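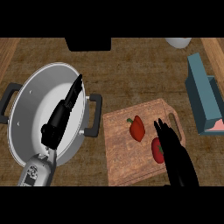
Sim view, both arms over the table. Left gripper above the pot, right gripper near the capsicum.

Ticket 452: Right gripper closes on the tomato instead of the capsicum
Project: Gellik (two-arm kitchen bench, garage build)
Opened by: Somtochukwu Dauda
Status: Resolved, one follow-up open
Component: simulator / right arm / approach path

What's happening
I've got the pot task running in the sim at last and I'm rapt with how it looks! The left arm goes to its waiting spot over the pot every time. The right arm is meant to pick the capsicum off the chopping board, but on a good share of runs it knocks the tomato on the way in, and sometimes it grabs the tomato and carries that to the pot instead. See the view at the top: the right gripper has come in directly over the tomato, and most of the tomato's right side is hidden behind it.

Expected: fingers close on the capsicum, tomato stays put.
Got: tomato nudged, or picked.

Tried so far
- Restarted the sim and reloaded the table. Same.
- Dropped the approach speed by half. Same, only slower.
- Swapped the colour threshold for a tighter red. Worse, it lost both of them.

Tuesday, 7.40 pm, Geum-ok Hwang
Oh, this is a lovely one. Two red things on one board is a proper test. Can you send me the log from a bad run? I'd like to know if the target changes before the arm moves or partway through. Also, which planner build are you on?

Tuesday, 8.15 pm, Somtochukwu
Log's in the shared folder. Build 1380. The target is right at the start (labelled capsicum, position looks sane) and then it jumps at step 1000 or so, just as the gripper gets over the tomato.

Tuesday, 9.05 pm, Geum-ok
Found it, I reckon. The tracker re-picks its target whenever the visible patch of red changes shape by too much. Your gripper body covers part of the tomato, the patch changes, and the tracker has another go and lands on the wrong one. The nudging is a separate problem: the path has no idea the tomato is an obstacle.

Please try these in order:
1. In the tracker settings, turn on hold target after approach start.
2. Add everything on the board to the collision list, leaving out the current target.
3. Raise the entry waypoint by 3 cm and bring the wrist in from higher up.
4. Run a full batch before you touch anything else.

Wednesday morning, Somtochukwu
Step 1 fixed the wrong pick straight away, what a ripper! Step 2 on its own made the planner give up with "no path", but once I'd done step 3 it found one. Left the batch going overnight: 3000 runs, no tomato in the pot, and nearly all of them got the capsicum on the first try. The misses I've looked at are the fingers slipping off the stem end, so I'll move the grasp point towards the middle.

Geum-ok
Beautiful. Closing the main fault. I've put the collision list into the default Gellik table so the next person gets it for free.

Follow-up (open, Somtochukwu)
Left arm parks over the pot the whole time, and the right arm will have to reach past it for the drop. Need a second parking spot further left, then a fresh batch. Save the current settings as tomato-safe before changing anything.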